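## Part 2: Setting up the rail and hanging your clothes

I've put together more of these Drimo racks than I care to admit, so this is the order I'd go in. You'll need the hex key from the little bag and a clear patch of floor.

1. Push the casters into the corners of the slatted base. Each one should click.
2. Stand the two posts in their sockets and start all the bolts by hand — don't tighten anything yet!
3. Drop the rod in between the posts, then go back and tighten every bolt.
4. Screw on the finials last. Finger-tight is plenty (I cracked one with pliers once, and it was the nice one).
5. Roll the rack to its spot. I like a corner, with 2 inches of space behind it so sleeves don't rub the wall.

**Caution:** Keep the load under 20 pounds for the first 12 hours, while the joints settle.

Now the fun part. Start with the long, heavy things, like a camel coat, and hang them close to a post. Wooden hangers are worth it here, and a wide one keeps the shoulders of a knit top in shape.
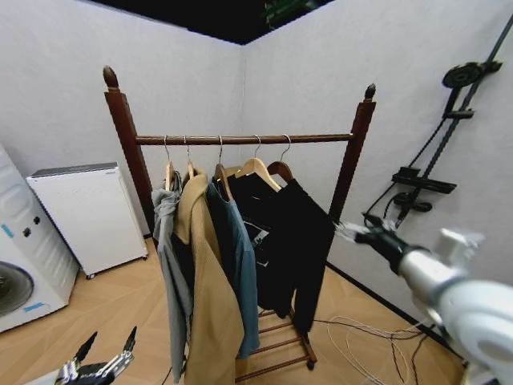

**Can I put boots on the bottom shelf?**
Sure, as long as they're dry and the coats above them don't drag on the toes.

6. Give the rack a gentle push from the side. If it sways, tighten the lower bolts a quarter turn and try again.

**Note:** Long coats can catch in the casters when you roll the rack, so lift the hems first. I check my bolts again after 7 days.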